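Thread on white tabletops, because I spent most of July picking one and the notes should go somewhere. Matte, not gloss. Numbers where I have them.

1/ The requirement was a flat work surface for sorting small parts, setting out bowls, wiping down between tasks. No edge trim, no grain pattern. Any pattern at all makes it harder to find a small screw, which is the main thing I lose.

2/ I had four candidates. Two were offcuts from Ionescu, who sell countertop remnants by weight. One was the Filtberg desk panel. The fourth was a used door, which I rejected in the first hour. Doors are hollow. Clamps go through them.

3/ Gloss first. Gloss wipes faster and stains less. It also reflects every ceiling fixture as a hard bright bar, and the bar moves when you move. If you work under overhead light for more than an hour you will start leaning to one side to see past it. My neck reported this before my eyes did.

4/ Matte scatters the light, so you get soft gray shadows with no edge to them and a slow change in brightness across the surface. The cost is cleaning. Fingerprints with any oil in them need soap. Dry wiping just moves them.

5/ Both Ionescu pieces were labeled matte. One was what I would call satin. There is no agreement in the trade on where satin starts. Ask for a piece you can tilt under a lamp, and bring your own lamp.

6/ Flatness. I used a steel straightedge and feeler gauges, corner to corner, then along each long edge. The Filtberg panel was best. The thicker Ionescu piece had a dip near one corner that would hold water. The satin one I didn't finish measuring.

7/ Went with the Filtberg. Weight limit on the sheet that came with it is 100 lb, spread evenly. I don't plan to test that. It sits on the old frame with four brackets and two strips of felt, and the frame is heavier than the panel.

8/ Layout rule: as few things on the surface as the task allows, and the bowl goes near the middle. I kept mine at the back corner for years and knocked it off roughly monthly. Near the middle, you can reach it with either hand and you always know where it is. 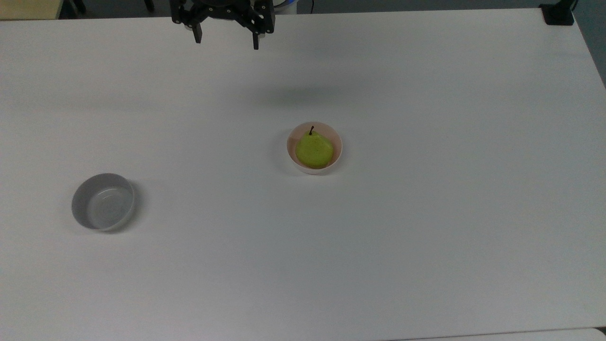 9/ Flerken replied that a pale bowl on a white top is a mistake and that I should use something dark, like a black baking dish, so the rim shows up in low light.

10/ Fair point on contrast. My objection is to what goes inside. Steel hardware disappears in a black dish and shows up well in a pale one. I look into the bowl far more often than I look for the bowl. If you mostly handle white plastic parts, reverse all of this.

11/ Bowl shape matters more than color anyway. Small, round, curved inside with no corner where the wall meets the base. A washer will lie flat in a square corner and you will need a fingernail to get it out. With a curved wall you slide it up with one finger.

12/ Cleaning schedule, current version. Microfiber cloth, damp, after each job. Dish soap once a week. No melamine sponge. It is a fine abrasive and it will polish a matte surface into a shiny patch. I have one such patch on the satin offcut, the size of a playing card, and it does not come back.

13/ Products tried on the fingerprints: plain dish soap, isopropyl, and Giria 313, a degreaser with a strong orange smell. All three worked. The degreaser left a film that needed a second pass with water, so it was the slowest of the three and the only one I paid extra for.

14/ Permanent marker comes off with isopropyl if you get to it the same day. Turmeric does not come off with anything. I can give no guidance on how turmeric reached a parts table.

15/ Lighting. I moved the main lamp off to one side and higher up. One side of the top now reads a little grayer than the other. I thought this would bother me. It helps, since small objects get a shadow in a consistent direction and you can pick them out by that alone.

16/ Two questions I got in messages. Does it yellow? No idea, it's too new. Can you put a hot pan on it? The sheet says no. Use a trivet.

17/ Remaining work: round over the front edge, which is sharp enough to leave a line on your forearm, and replace one bracket screw that was too long. The satin offcut is going in the garage as a potting bench. The used door is still in the hallway.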